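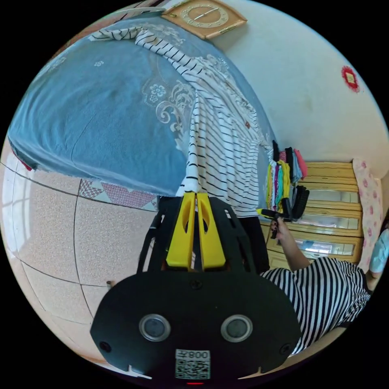 Gevier bedspread in light blue, with striped garment (garment not included)

The Gevier is a large bedspread for people who fold laundry on the bed and then sleep next to it. Light blue, with a pale floral and scrolling print near the center and small flowers scattered elsewhere, so there is always a pattern to line your shirts up against.

Fabric: 100% cotton
Wash: cold, gentle, 30 minutes
Dry: low, or over a door like everyone does
Colors: light blue only. We tried beige. Beige did not sell.

It wrinkles a little. Our buyer, Liya Tilahun, calls this "relaxed," and she has four of them.

Clock and dresser sold separately, by somebody else. Orders in before noon Thursday ship the same day from our Prakside store. Returns accepted unwashed, please.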